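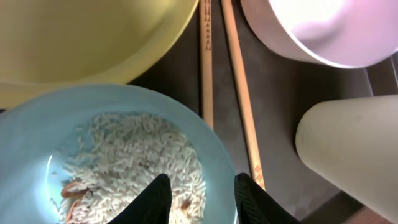 Rice in the light blue bowl, chopsticks alongside.

Firkside dish return – table check, Thu 9 January

1. Food left in bowls: YES. Rice with small orange and brown pieces. Scrape before racking.
2. Chopsticks: two, wooden. Inspect tips for splits.
3. Bowl rims: check for chips by touch.

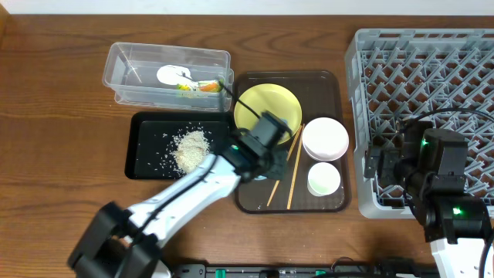
Sabina Zeman

4. Spilled food: YES. Rice on the black tray. Clear before stacking.
5. Scraps container: open, small white plate inside with the scraps. Remove plate – wash with the rest.
6. Dish rack: gray plastic, right end of table. Check tines for cracks.

Recheck items 1, 4 and 5 before sign-off.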